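Chapter 15
The Small Stage: Space, Audience, and the Chamber Play

Learning goals

After reading this chapter, students should be able to define the chamber play, explain how room size affects acting and staging, and prepare a short staging plan for a space with fewer than 146 seats.

Introduction

A chamber play is written for a small cast, a single setting, and an audience seated close to the action. The term is borrowed from chamber music, in which a few players perform without a conductor in a room of modest size. In the theater, the form depends on nearness. A glance or a pause that would be lost in a large hall can carry an entire exchange when the front row is within reach of the actors.

The Cladach Rooms in Gatville will serve as the main case study. The building has two playing spaces. The lower room seats 37 on three sides of a level floor. The upper room seats 146 and faces a raised stage. In one June season the company presented the same domestic drama, Tralley, in both rooms, with the same cast and the same text. Only the staging was changed. 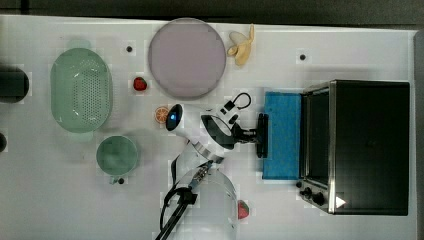

Elínborg Hedegaard wrote afterward that the lower room had made her a worse listener and a better witness. She could not follow every line, she said, as an actor often had his back to her, but she always knew which of the two sisters was afraid. Upstairs she heard every word and was less sure what to feel.

Her comments raise a question that directors of small productions must settle early. When the audience sits on three sides, some faces will be hidden at every moment. The director may move the actors often, so that each section sees each face in turn, or may accept that different spectators will receive different versions of the play. The Cladach production took the second course. In the long supper scene of Act Two, the older sister remained seated for about 15 minutes, and one bank of seats saw only her shoulders and hands.

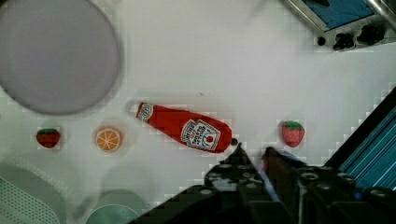 The upper room called for other choices. The supper table was turned at an angle to the front of the stage, and the sisters were placed on its far sides so that both could be seen. Pauses were shortened. Lines spoken under the breath downstairs were given more voice, and two of them were cut.

Key terms

Chamber play: a drama for few actors, usually in one setting and without long breaks in the action.

Thrust seating: an arrangement in which the audience surrounds the playing area on three sides.

Sight line: the line of view between a spectator and any point on the stage.

Section 15.1 traces the growth of the form and the small companies that first adopted it. Section 15.2 returns to the Bundgaard translation of Tralley and compares the two prompt books scene by scene.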